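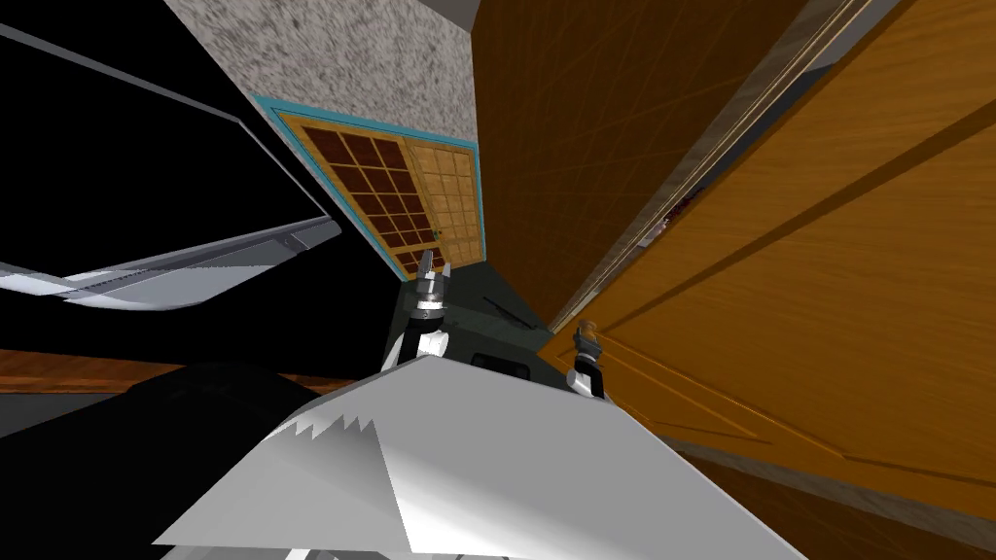 The reporting period covered the second half of the simulation stage and the first weeks of changed duties at the Gindon site. Door handling took most of the engineering time. Gindon fits and finishes interior doors, and the step to be automated is the one in which two people hold a panel upright, turn it and set it against a stop while a third checks the edges. The simulated room used for this work has a window in the back wall and a large paneled wooden door on the right side, and the test pose discussed in section 2 puts the right gripper against the lower edge of the wood while the left gripper points up toward the window. The view from the robot is steeply tilted in this pose, and the operators who will supervise the cell asked for changes to how it is displayed to them.

1. Status against plan

The simulation stage is complete except for the recovery routines. A total of 507 simulated runs were logged with the two-arm model, using the door sizes supplied by Gindon. The physical cell has not been started. The frame is on order from Desmet and delivery is now expected in February, later than planned. The delay does not affect spending in this period but moves the first powered trial into the next one.

Work package 1 (task survey): closed.
Work package 2 (simulation and reach study): open, recovery routines outstanding.
Work package 3 (operator training and duties): open, on schedule.
Work package 4 (physical cell): not started, waiting on Desmet.

2. Technical findings

Reach. Both arms cover the working area for the standard door. For the widest door in the Gindon range the right arm is near its limit when it works low on the panel, and the body has to lean to compensate. The lean is what tilts the operator view. It also brings the front of the body cover into the lower part of the view, where it hides the floor directly ahead of the robot. Moving the base 15 cm closer to the door removed most of the lean in simulation but left too little room for the left arm to swing. The base position has been left unchanged for now.

Grip. Contact forces in the model are not reliable enough to say anything about marking on finished wood. Gindon has asked that no finished door be used in trials until pad material has been tested on scrap. We agree, and scrap panels have been set aside.

Recovery. When a grip is lost the current routine stops both arms and waits. This is safe but slow, and in the shop it would leave a panel half supported. A routine that keeps one arm in contact while the other resets is being written by Christos Papadakis. It will be tested in the same simulated room before any other model is built.

Floor objects. Small items left on the floor of the room are low in contrast against the dark surface and were missed by the detection step in several runs. The physical cell will have a lighter floor covering. Gindon will also extend its end-of-shift clearing rule to the cell.

3. Effects on staff

Five people currently rotate through door handling. Under the plan agreed with Gindon, no position is removed during the project. Two of the five move to cell supervision, one moves to edge inspection full time, and two remain on manual handling for non-standard sizes, which the cell will not take.

Training has been done in simulation. Each session lasts 90 minutes and covers starting and stopping a run, reading the robot view, and taking over an arm by hand control. Ottar Sundqvist ran the sessions and collected comments. The main points were as follows.

The tilted view is tiring. Operators lose track of which way is up and turn their heads to follow it. A leveled view with a small marker for body lean has been added to the display and is in use.

Left and right are easy to confuse when the two grippers appear at different heights. Operators asked for labels on the display. These have been added.

Supervision is dull during long good runs. The operators said they would rather combine it with inspection than sit at the screen for a full shift. The supervision post was originally written as a single duty. Gindon has agreed to try a split shift once the physical cell is running, and the job description is being redrafted.

The person moving to inspection raised the question of pay grade. Inspection is graded the same as handling at present, although it requires sign-off authority. This is a matter for Gindon and is outside the project budget, but it should be settled before the change takes effect. It was also noted that the lifting allowance paid to handlers has no equivalent for cell supervisors.

4. Spending

Spending is below plan for the period by the value of the second Desmet payment, which falls due on delivery. Staff time on simulation was over plan on account of the reach study. The training budget is unchanged. Licenses for the Kemard simulation package were renewed and no further license cost is expected.

5. Next period

Finish and test the one-arm hold routine.
Run the pad material tests on scrap panels.
Receive and install the frame.
Repeat the reach study for the widest door with a raised base.
Issue the revised supervision job description for comment.

A decision is requested on whether the widest door stays in scope if the raised base does not remove the lean. Leaving it out would keep the current base position and would add to the manual handling load for the two people who stay on that work.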